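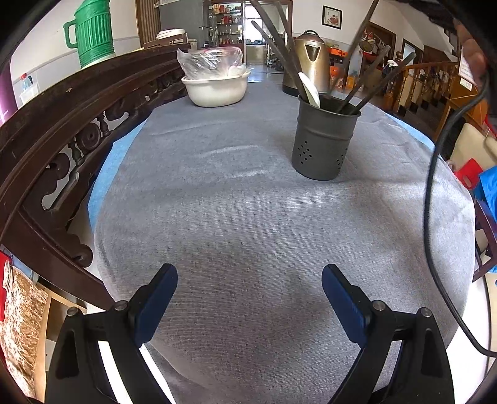

The Sivon hand gripper at the felt-covered table, with the chopsticks and the white spoon in their holder.

Progress report to the Grilance small projects fund
Project: Sivon, a hand-held gripper for table chores
Date: 01/09/2018

Hello again, and thank you for your patience with this one. I meant to write sooner, but the holidays got into everything, and then the finger linkages had to come apart once more before I felt I had anything worth telling you.

The good news first – Sivon closes evenly now! In my last report I complained at some length about the left finger arriving before the right one, so that anything light got nudged along the table before it could be picked up. I blamed the motor for weeks. The trouble was in the pivots, where I had drilled the holes a hair too wide, and the people at the Tallemon workshop kindly let me use their drill press for 2 evenings so I could make the links over again. The fingers are stiffer for it, and the squeak is gone, much to the relief of my household.

The rubber pads are the second set. The first were too hard and let go of smooth plastic, and these are softer and set at an angle so that they lean in toward each other. They hold spoons nicely. Chopsticks are still a trial, I'm afraid. One alone comes up well enough, but when they stand together in a bunch the pads like to take three or four at a time, and I have not settled on a cure. I am leaning toward a narrower tip, and I have a drawing of one that I can send if you would care to see it.

I keep a notebook of every try at home, and as of this week it holds 131 grabs since the new pads went on. Of the last batch of spoons, 11 in a row came up cleanly, a record for this kitchen-table enterprise.

As for money, I have spent more than half of the grant, mostly on the motor, the screws and the rubber sheet. The Kallio controller board cost less than I had set aside, and with your blessing I would like to put the difference toward material for the narrow tips. The cable is the one thing I would still call a nuisance – it is heavy and tugs at the wrist – and a lighter one is on my list.

Between now and the end of February I hope to:
make 3 pairs of narrow tips and try each on the chopsticks
swap the cable
write up the linkage drawings neatly enough for the Tallemon members to build their own

I will write again once the tips have been tried, and you would be very welcome to come by and have a go with it yourselves.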